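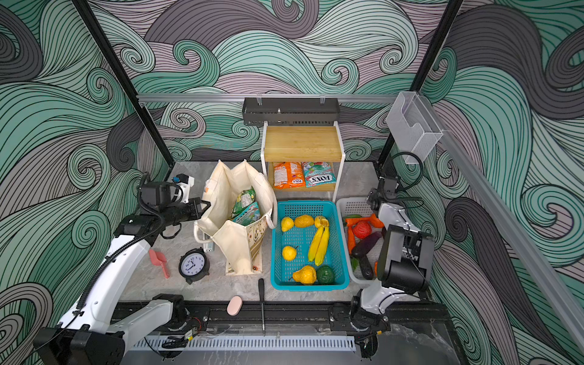 ok packing the snack tote for the drive to my sister's, thread. trying to do this BEFORE midnight for once. Green and white packets went in the canvas bag first, they're poking out the top, fine, whatever. The FOX'S candy is still on the lower tier of the little shelf, orange bag and the white one w the teal and red. Undecided. Both?

2/ Rule from last year: no chocolate in a car in July. Viorica Anghel if you're reading this I am still finding it in the seat belt thing

3/ Canvas over plastic bc it stands up by itself on the back seat and the handles stay up so you can grab it from the front. Had a Zisidik cooler bag before, zipper died in 2 trips

4/ 346 miles. 13 hours last time with stops which is insane. Kids eat everything by the first gas station so this year candy goes in LAST, under my seat, and I hand it out

5/ also that small shelf w the bamboo top is the best thing I bought all year. everything for the trip gets parked on it so I dont forget. Forgot the wipes anyway. adding wipes

6/ ok both bags of candy. going to bed, will post the car setup tmrw if anyone cares

Search posts
Search
Cancel

3 comments

Gonçalo Loureiro
both obviously. why was this even a question

Viorica Anghel
it was ONE chocolate bar

roadsnax_dee
where's the shelf from?? need one by my door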